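Inicio | Archivo | Fichas | Descargas | Contacto

19 de septiembre de 2021 – por Marcela Krajčí

# Karska: fotos de bloques de colores sobre tablero

README de la versión 2

Antes de descargar nada conviene leer esto entero. He visto demasiadas colecciones de fotos de juguetes presentadas como si fueran material pedagógico validado, y Karska no lo es. Son 173 fotografías de piezas pequeñas de encajar o apilar, puestas en fila o en grupo sobre una superficie de madera clara. Si alguien las usa para demostrar que los niños aprenden antes los colores que las formas, que no nos cite.

## De dónde sale

La idea fue de Oanh Huỳnh, que quería láminas para un cuaderno de clasificación. Las fotos se hicieron en agosto, en el local de Flestdale, y la selección la cerramos Jolán Major y yo. Jolán habría incluido más variantes de cada fila. Yo habría quitado la mitad, y sigo pensando que varias se parecen tanto que solo engordan la carpeta.

## Qué hay en las carpetas

- `filas/` – piezas colocadas una detrás de otra, muy juntas.
- `grupos/` – montones por color o por forma.
- `sueltas/` – una pieza por foto.
- `notas.csv` – nombre del archivo, colores, formas y observaciones.

La columna de colores es fiable. La de formas, bastante menos. Elínborg Hauksdóttir y Lilla Kovács etiquetaron por separado y discreparon más de lo que me gustaría admitir: lo que para una era hexágono, para la otra era «poligonal», y con las piezas de borde ondulado hubo hasta 3 nombres distintos. En la versión 2 hemos dejado «lobulada» para casi todas. No me convence, pero al menos es un solo término.

## Criterios de etiquetado

1. Se anota el color dominante de la cara superior. Los costados suelen verse más oscuros o de otro tono, y no cuentan como color aparte.
2. Cuando dos piezas del mismo color se tocan, se anotan como dos. Parece obvio; en la versión anterior no se hizo así y hubo que rehacer las notas.
3. El orden de una fila se lee desde el borde lejano del tablero hacia el cercano.
4. En las filas de 4 colores se comprueba si cada color va por parejas. La fila de muestra tiene dos piezas rojas, dos amarillas, dos azules y dos verdes, con la estrella roja al fondo y las dos amarillas a continuación, tan pegadas que casi se leen como una. 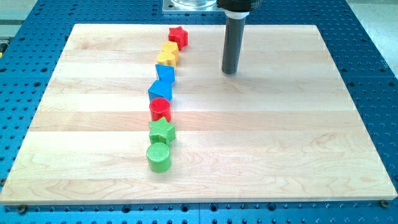

5. Si la forma no se distingue con seguridad, se escribe «dudosa». Preferimos una celda fea a una inventada.

## Lo que no sirve

Las fotos no llevan escala, así que cualquier medida que se saque de ellas será una suposición. Las vetas y los nudos de la madera tampoco están anotados, aunque en pantalla llaman bastante la atención y pueden confundir a quien recorte las piezas de forma automática.

Tampoco diría que el reparto de formas sea equilibrado. Hay quien lo ha afirmado en el boletín de Tivitz sin haber abierto, me temo, el archivo de notas.

## Uso y correcciones

Se pueden imprimir y recortar para clase citando «Karska, versión 2». Para venderlas dentro de otro producto hay que preguntar antes. Las correcciones se envían a Jolán Major indicando archivo y columna; los mensajes del tipo «hay errores en las formas» ya los tenemos, gracias.

Pendiente: revisar todas las celdas «dudosa» de `grupos/` y decidir qué hacemos con los duplicados.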